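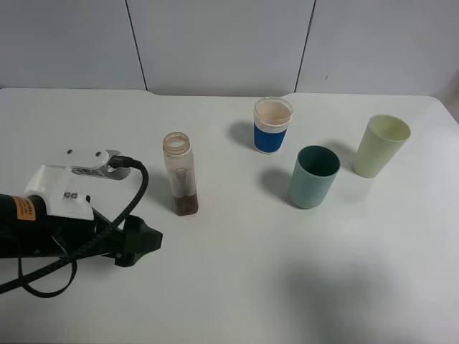

Copos de plástico Nirnberg — linha Delaunay

Copos para uso diário em casa, no escritório ou na copa. Empilham uns nos outros e ocupam pouco espaço na prateleira.

Cores disponíveis
Cinza-azulado
Verde-amarelado claro
Azul com borda branca translúcida

O cinza-azulado e o verde-amarelado são vendidos avulsos ou em caixa com 60 unidades. O azul só sai avulso. A altura varia um pouco de um modelo para outro, por isso recomendamos não misturar cores na mesma pilha.

Uso e limpeza
Lavar com esponja macia e detergente neutro antes do primeiro uso. Não levar ao forno nem ao micro-ondas. Café e chá podem manchar o interior se ficarem no copo de um dia para o outro — nesse caso, deixar de molho com bicarbonato por 2 horas e enxaguar.

Garrafas transparentes
Quem procura garrafas plásticas de gargalo com rosca para guardar café moído ou grãos pequenos deve consultar a linha Brekham. As tampas são vendidas à parte.

Pedidos e entrega
Prazo de envio: 3 dias úteis após a confirmação do pagamento. Trocas de cor são aceitas com a embalagem fechada. Para compras acima de 3.000 unidades, fale com Remo De Luca no setor de atacado.

Código de catálogo e nota fiscal seguem dentro da caixa.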